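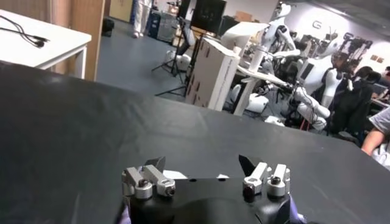 Notebooks > Flistgate > December

4 min read

Thursday, evening. Table session, shirts only. Towels are postponed until the Manríquez delivery is sorted.

The black sheet went back on the big table before lunch. I pulled it tight along the long side and left the short ends alone. It still has wrinkles. A wrinkle in the sheet prints through a thin T-shirt and can be mistaken for a crease in the shirt, so the first thing to do with any doubtful line is lift the fabric and put it down again a little to one side. If the line moves with the shirt, it belongs to the shirt. Took me most of last month to make that a habit.

Sheet length as cut is 377 cm. Too long by any reasonable standard, but Emiliano Ayala bought it from Skarwood by the roll and doesn't want it trimmed. The surplus is tucked under.

Order of work for a short-sleeved shirt, current version:

1. Take the shirt from the heap by whatever part comes up first.
2. Find the collar. Lay the collar to the far side, hem to the near side.
3. Spread from the middle outward, sleeves last.
4. Pull the hem corners until the bottom edge is straight.
5. Sides in, then hem to collar.

Step 4 is where the time goes. A hem hanging past the near edge pulls on the rest of the shirt, and on a smooth cover it doesn't take much weight before the whole thing starts to creep. Two ways to deal with it: hold the corner, or move the shirt up the table. Moving it up costs a second spreading. I prefer to hold the corner and work from there, although it leaves the opposite corner to fend for itself.

The lavender one is a good test piece. Plain color, so every crease reads clearly, and there is enough contrast with the black to judge the outline without bending over it. The orange and the blue-and-white stripe stayed on the raised part to the left with the rest of the heap.

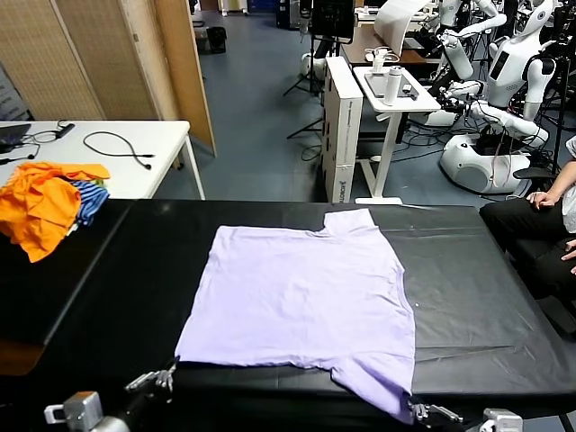

Montserrat Montes disagrees with the order. She would fold the sleeves in before touching the hem, on the grounds that a narrower shirt has less to go wrong, and she thinks smoothing the back panel is wasted effort if the first fold is going to disturb it anyway. Fair point on the second part. On the first I want to see it done on a soft shirt with a loose neck, where the sleeve fold tends to drag the shoulder out of line.

We agreed to try both. Her method on the shirts in the Ukent crate, mine on the others, same finished width, and we compare the stacks tomorrow. Finished width is 6 cm under what the shelf allows. I'd take more clearance if the shelf were deeper. 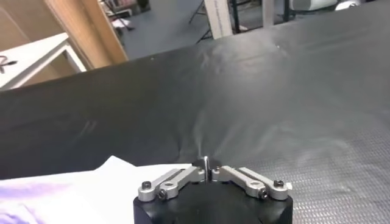 Remaining problem is the cover itself. Smooth material makes spreading easy and alignment hard. Fabric that slides into place slides out again when the next fold goes over it. A matte cloth underlay would fix the second part and spoil the first. Emiliano suggests a strip of cloth 50 cm wide along the near side only, which would grip the hem and leave the rest slick. Cheap to test. There may be a remnant in the Flistgate cupboard.

Also to settle: the lights. Glare on the cover comes and goes with where I stand, and in the worst spots it hides the far edge of a pale garment. Dark shirts are worse for the opposite reason. I've set the dark ones aside for a morning.

Target for tomorrow is 60 shirts between the two of us, towels excluded. Stripes go last. Check the cupboard for cloth before starting - and bring the long ruler back from upstairs.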